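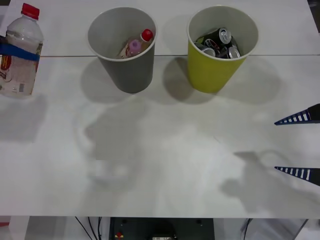
Two cups, two jobs. Bottle in the gray one, cans in the yellow-green one.

Hi again from the recycling corner! If you've been following along you know I got a bit carried away with sorting this winter, and a few of you asked about the small setup I use for the sorting table at our Hasinville swap day. So here's some chatter about it, because I can't help myself.

The idea came from my friend Ustyna Maksymiv, who did something similar over in Vondcombe with buckets. I wanted it smaller, something that sits on a table so the kids can look right down into it. Gray is for plastic bottles, yellow-green is for drink cans, and that's the whole system. No posters, no chart with tiny writing. I did have a chart last February and all it did was curl up and fall off the wall.

People always ask why I don't just write BOTTLES and CANS on the sides. I thought about it! But plain colors work better with the little ones who aren't reading yet, and the grown-ups catch on after one try.
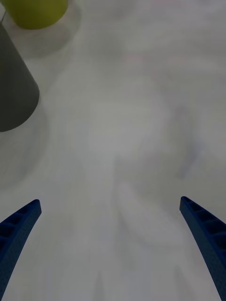
Anyway, the other thing I keep getting asked is how much we take in. Last season it came to 1047 pieces over the whole run, and 462 of those were cans. I had guessed bottles would win by a mile, so I owe Ustyna a coffee. The busiest morning brought in about 41 bottles before lunch - I remember it because we ran out of bags and I had to drive home for more.

A few tips if you want to try this at your own table. Pick a white or pale surface if you have one, the colors really pop against it. Rinse everything at home (please, please rinse). Leave the caps on the bottles, at least that's how our hauler likes it, but check with yours. And don't stuff the can cup too full or you'll be chasing cans across the floor all afternoon.

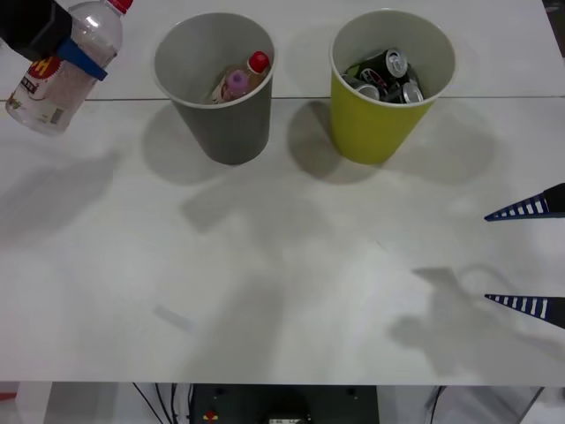
A clear bottle with a red cap and a big red "H" on the label. The small one in the gray cup has a red cap too.

Next swap day is a Monday, same room as before, doors open at 2. Bring your bottles and come say hi!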